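Do Betting Previews Tell Readers Anything? A Look at Soccer Tip Pages

Student project report, Media and Statistics course
12 February 2020

Why we picked this

Every match weekend, free websites put out previews that claim to help people bet on soccer. Most of them sound very sure of themselves. Our group wanted to know whether the tips did better than simply picking the home team every time. I doubted it from the start, and I should admit that up front.

What we did

We collected 70 previews posted in November on two sites, Wimudora and Fotwood. A preview counted only if it named one clear pick: home win, draw or away win. "Expect goals" or "could go either way" did not count, and we threw out 17 of the pages for that reason. I still think we were too generous with a few that stayed in.

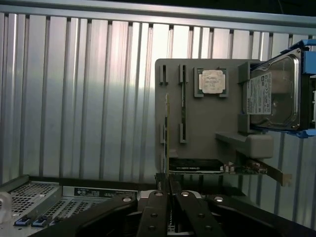 The picks were typed into a spreadsheet before we looked up the scores. Two of us entered them separately and compared, and we disagreed on 3 pages. Those went to a vote, a weak way to settle anything, but we had no better one.

What the pages say

A typical preview opens with club history, moves on to old trophies, and gets to the pick in the last line. Very little of the text has any bearing on the match. Injuries were often missing. One Fotwood page on the Titmont derby spent most of its length on a cup run from 20 years ago, then backed the home side without giving a reason. 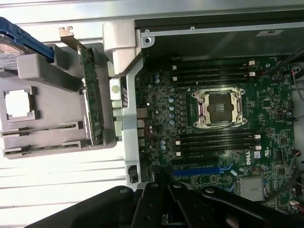 Results

The tips did slightly better than always picking the home team. The gap was so small that a couple of late goals would have wiped it out. Wimudora advertises a "proven method" on its front page, and we could find no record of past picks anywhere on the site. I don't see how a reader is supposed to check that claim.

We also did not look at odds. A tip can be right often and still lose money if it always backs the favorite, so our numbers say nothing about profit.

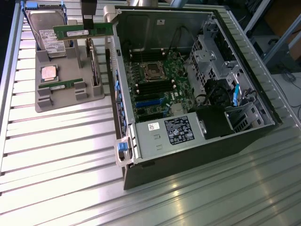
Wickramasinghe objected to the draft on the grounds that one month is too short to judge any tipster, good or bad, and that a bad month for favorites could make both sites look worse than they are. That is fair. It also applies to the sites, which are happy to brag after one good weekend.

What we would change

Cover a full season, write down the odds when each page goes up, and save a copy of every preview. Two Wimudora pages had been edited by the time we went back to them, and we can't say what they said before.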